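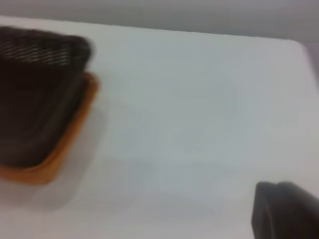
Dark woven basket leaving marks on a white table, and how do I clean inside the weave?

Posted by Duyên Tăng in Home & Cleaning
231 views

I have a dark brown woven basket that lives on our white table. It's more or less rectangular with rounded corners, and it has a lighter tan rim around the base. We use it for mail, keys, napkins and whatever else ends up there.

Two problems. First, there is a faint orange-brown line on the tabletop where the base sits. It wipes off with a damp cloth but comes back within a week or so. The table has a matte finish and I don't want to scrub it every few days. Second, the weave is full of dust and crumbs. I tried a dry paintbrush and it mostly moved the dust from one side to the other.

I don't know what the basket is made of. It came from a shop called Hulline that has since closed, and there was no label. It could be a natural fiber with a stain on it, or it could be plastic made to look like one. Can I put it in the sink? I'd like to keep it on the table if possible. The table is the Cetgate one with rounded corners, if that matters to anyone.

Sepehr Ahmadpour
26 helpful votes

Find out what it is before you get it wet. Turn it over and look for a loose end on the underside. Plastic strands are usually the same width all the way along and the cut ends are clean. Natural ones vary in thickness and the ends look frayed or splintery. You can also put a drop of water on a strand somewhere hidden. If it darkens and stays dark for a minute, it's a natural fiber or paper. If the drop just sits there, it's plastic or it has a good coat of varnish.

If it's plastic, wash it in the sink with lukewarm water and dish soap, go over it with a soft nail brush, rinse, and let it drain upside down on a towel overnight.

If it's natural or paper, don't soak it. Paper cord especially will go soft and lose its shape. Do this instead:

Empty it and vacuum it with the brush attachment, inside first, then outside. Go along the rows and then across them. The crumbs collect in the corners, so use the narrow nozzle there.

Wring out a cloth in water with a drop of dish soap until it is barely damp. Wipe the inside, then the outside. Change to a clean part of the cloth often.

Dry it right away with a second cloth and leave it somewhere with moving air. Not on a radiator.

As for the line on the table, rub the base with a damp white cloth. If color comes off on the cloth, the stain on the rim isn't sealed. Keep wiping until the cloth stays nearly clean, let it dry for a full day, and then put two thin coats of clear water-based varnish on the bottom and the lower edge only. Let that cure for several days before it goes back on the table. If no color comes off, the line is probably just dirt collecting where the base meets the tabletop, and you can skip the varnish.

On a matte top, stay away from melamine sponges and anything gritty. They leave a shiny patch and you can't get the matte look back.

Tuấn Mạch
4 helpful votes

Put something under it. I have a basket like that for bread and I stuck felt dots on the bottom, the kind for chair legs. No more marks. They fall off after a while and you stick on new ones. A placemat works too but I think it looks fussy.

For the dust I take mine outside and hit it.

Đức Trình
9 helpful votes

Agree with most of what Sepehr wrote. I would add a lining. Cut a piece of cotton to fit the inside and fold it over the rim. Crumbs land on the cloth and you shake it out or wash it. I made mine from an old pillowcase and didn't sew anything.

One warning about felt dots. If the base gets damp, felt holds the water against the table. Clear rubber ones are better, but check them after a month, as some kinds leave their own mark on a pale surface. Try one in a spot that doesn't show.

Duyên Tăng
Reply from original poster

Thank you all. I did the water drop and it soaked in, so no sink. The white cloth came away orange the first four times I wiped the base. I've vacuumed it and it's drying now. I'll do the varnish this weekend and put a cloth inside for the crumbs. The mail is in a shoebox until then.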